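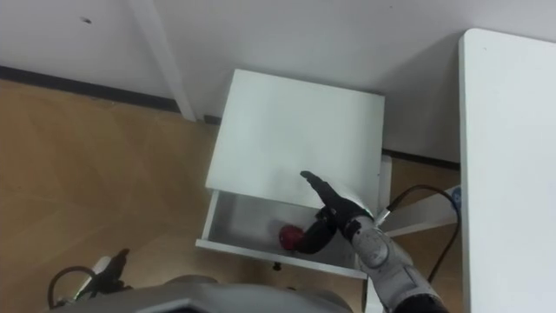
Issue 144

Home | Past Issues | Repair Notes | Letters | Subscribe

Fixing a drawer that sticks

14 January 2019

Drawers tend to get worse in heating season. Rooms dry out, glue joints shrink a little, and a drawer that ran well in the fall starts to bind or drop at the front. Most of these problems can be fixed at home in an afternoon with tools you already have.

Start by emptying the drawer and taking it out completely. Some lift out when you tilt the front up. Others have a plastic lever on each runner, and you press one up and the other down while pulling. If it still won't come, look for a small stop screwed to the inside of the cabinet.

With the drawer on a table, check it for square. Measure from corner to corner both ways. If the two numbers differ by more than an eighth of an inch, the box has racked and one of the joints is probably loose. Push the box back into shape by hand, work wood glue into the open joint, and hold it with a clamp or a strap overnight. Measure again after the clamp goes on, as tightening it can pull the box out the other way.

Next look at the bottom panel. On cheaper furniture it is thin board that slides in a groove, and it sags once it has carried too much weight. A sagging panel drags on the rail below and feels just like a bad runner. You can often turn the panel over and slide it back in with the bow facing up. If it has split, have a new one cut. The counter at Mellitz will cut thin panels while you wait, up to 600 millimeters wide. Bring the old one with you.

Wooden runners need very little. Rub them with a plain candle or a block of paraffin, then slide the drawer in and out a few times. Do not use cooking oil, which turns gummy. If you can see a shiny spot where wood has rubbed on wood, sand that spot lightly with 150 grit before you wax it. Take off less than you think you need. A drawer that is too tight in August may be fine in January, and wood you have sanded away does not come back.

Metal runners collect hair and lint around the wheels. Pull it out with tweezers and wipe the track with a dry cloth. Check that every screw is tight, especially the ones at the back of the cabinet. A screw that spins without biting can be fixed with toothpicks and glue packed into the hole. Let it dry, trim the ends, and drive the screw again.

Replacement runners are sold by length, measured from front to back with the slide closed. Driseo sells the common sizes in pairs. Derkau carries three odd lengths that fit older bedroom pieces, but call first — the stock comes and goes.

Loose knobs are usually a matter of one screw. Tighten it from inside the drawer. If the screw is too long and the knob never pulls tight, add a washer on the inside.

Two readers asked whether the free repair table at Mockus is coming back. It is planned for May, and we will print the hours when we have them. Small pieces only, please, and take everything out of the drawers before you bring them in.

Next issue: cabinet doors that won't stay shut.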